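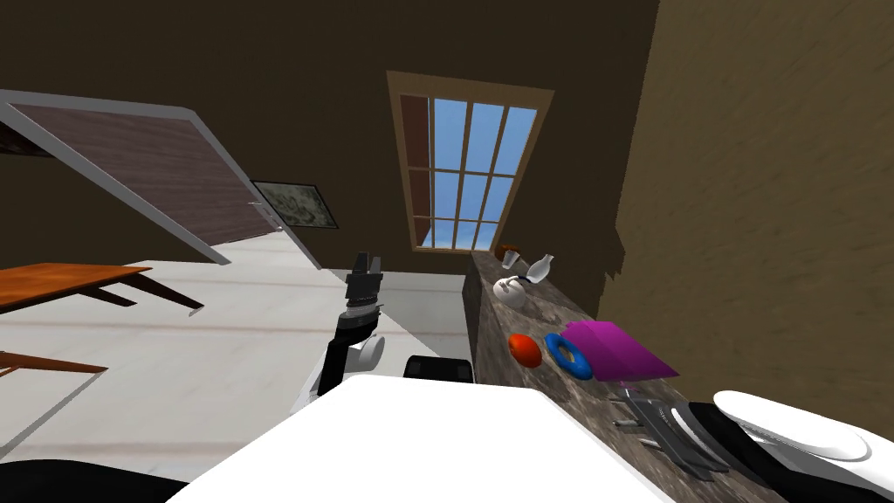

Fomholm 8 battery after the update

mrawat
Jul 3, 2018
Has anyone else lost battery life on the Fomholm 8 since the last update? Mine used to last until bedtime. Now it wants a charger by dinner. I haven't added any apps.

shalini_n
Same phone, no change for me. Give it a couple of days. It does a lot of indexing after an update.

mrawat
It's been nine days.

tukdenfan
Turn off background refresh for mail. That fixed it on my wife's phone.

Robel S.
I don't agree that it's mail. I turned everything off and still lost a third of the charge overnight. Check the cycle count under Settings - Battery - Details. Mine was at 736 and the shop said the battery was just worn out.

mrawat
554 here. Is that high?

Robel S.
High enough. I'd replace it.

shalini_n
554 is not that bad. Mine is past 400 and the battery health still says good. I wouldn't pay for a new battery until you've tried a reset.

ankit_b
A reset did nothing for me. It also wiped my saved Wi-Fi passwords, so write those down first.

tukdenfan
Did you try mail though?

mrawat
Tried it last night. Maybe a little better, hard to say. I'll do the reset this weekend and post the result.

Robel S.
Back up your photos before you do it.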